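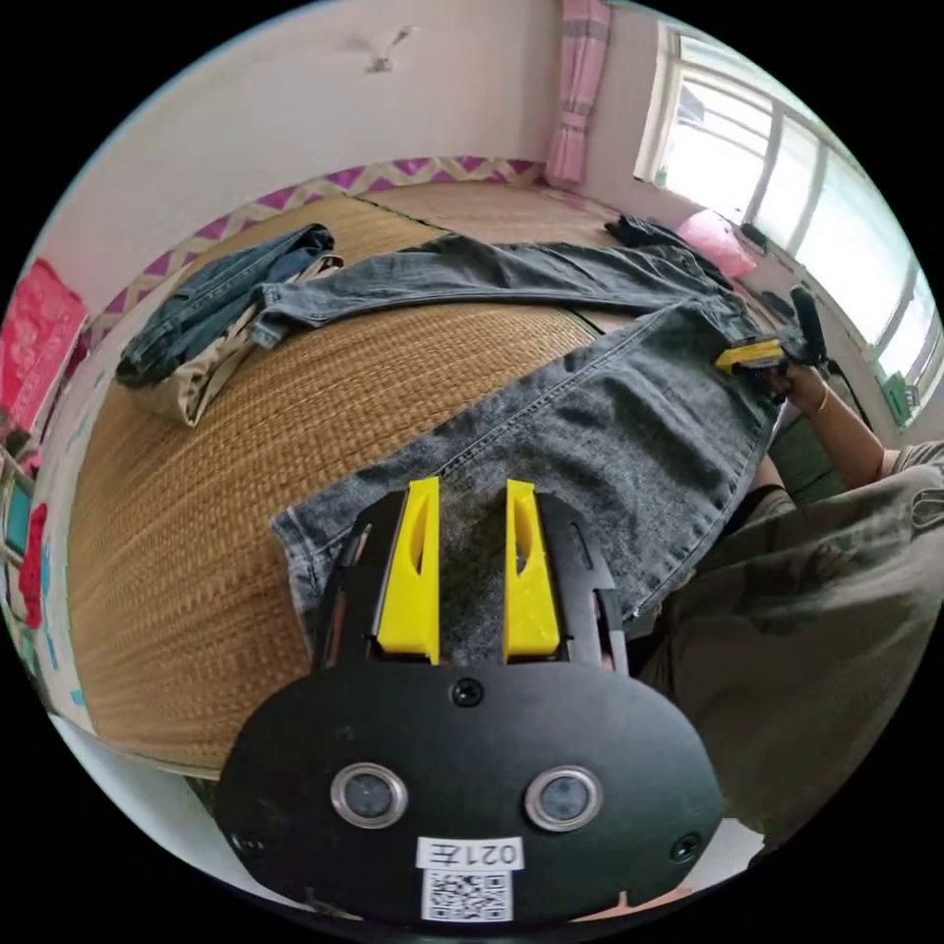 Right, a few people asked how the folding project is going so it's thread time. Tea's made, here we go.

For anyone new: I'm in the uni robotics club and our team (me, Dong-hyun Kwon and Pin-yu Cheng) picked clothes for the student project. Everyone else picked blocks. Blocks! We could have had blocks!

We're collecting demos with a pair of hand-held grippers, one in each fist, yellow fingers out front. You do the chore yourself, the grippers record it, and the arm back at the lab learns from it later. Well, that's the plan – the arm is called Clellalero and it has opinions.

Goal is 430 good folds before the showcase in May. We're at 67. I'm choosing to be calm about this.

Jeans are the worst. Tees flop wherever you put them, but denim fights back and the waistband is so thick the fingers only want to grab one layer of it. Pin-yu reckons pinch right on the seam. Dong-hyun reckons flatten the leg first. They have been arguing about it in the group chat since brekkie.

I tried both ways and I'm on team flatten, sorry Pin-yu. Hold the waistband down with the right, smooth the leg out with the left, then go for the hem. Way fewer do-overs.

Also, woven straw mat over the bed – huge fan. The grey pair doesn't get lost against it the way they did on my charcoal doona.

Rule we made up in week two: if you drop it, you keep going and fix it. Our tutor wants the recoveries in there as well as the tidy ones. Great news for me, I drop everything.

My forearms are cooked, by the way. 30 folds in a sitting is my limit, then I can't open a jar. Pin-yu does more and won't tell us how.

Next up is khakis, then hoodies if we're feeling brave. Dong-hyun is meant to be sorting the labels for the left and right recordings tonight so we can run the first training go.

If you're local and have old trackies you don't want, message me! Any size, any colour, holes are fine.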